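Cell rules for cord and plug work

Posted February 1, 2025

I spent part of January rewriting the working rules for our two-arm cell. The old sheet came with the Mindent safety template and covered guarding and emergency stops well enough. It had almost nothing on cords, and cords are most of what we handle now. The new sheet is 2 pages and lives in Workik under the Trernum project.

Rule 1. Every power strip inside the enclosure is a dead load. Its supply plug stays inside the cell, on the work surface, and never reaches a wall outlet during a run.

Rule 2. Only one arm at a time may hold a given cord. If the other arm needs it, the first one opens fully and backs off 10 cm before the second closes.

Rule 3. Slack is recorded before each run. A loose loop is allowed — a loop around a wrist or a gripper finger is a stop.

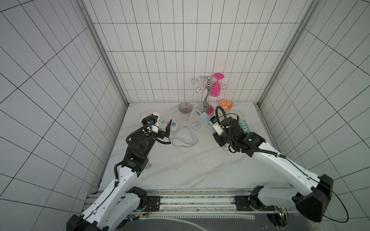
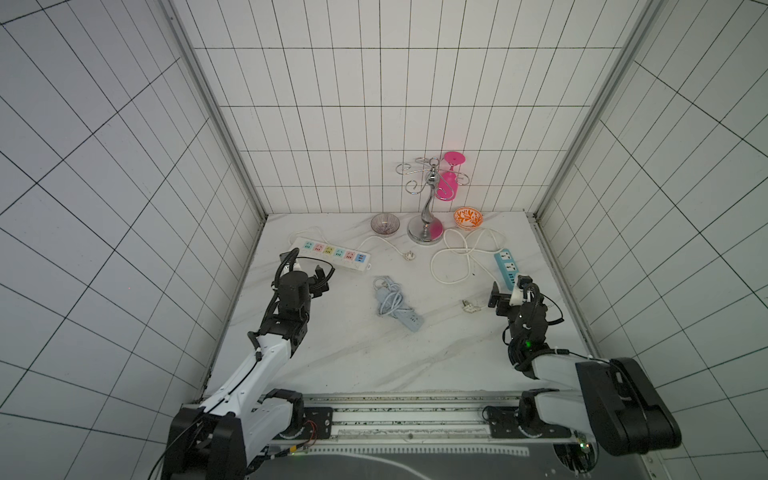
Power strips, cords and both arms in the tiled cell.

Rule 4 took the longest. It covers objects that are not part of the task. My first draft banned them, but a bare surface makes for an easy test and a poor one. The current text lets glassware and bowls stay if their positions are logged and each has a keep-out radius of 6 cm. Samarakoon, the planner we use, accepts these as plain cylinders, so a stand with curled arms gets a cylinder wide enough to cover them.

Rule 5 is the speed cap. I set it at 53 percent of rated joint speed for any move with a plug in the gripper. The number came from our own stop-distance tests and should not be copied to another cell without repeating them.

Still open: how often to inspect the cable sleeves at the wrists. The draft says every shift.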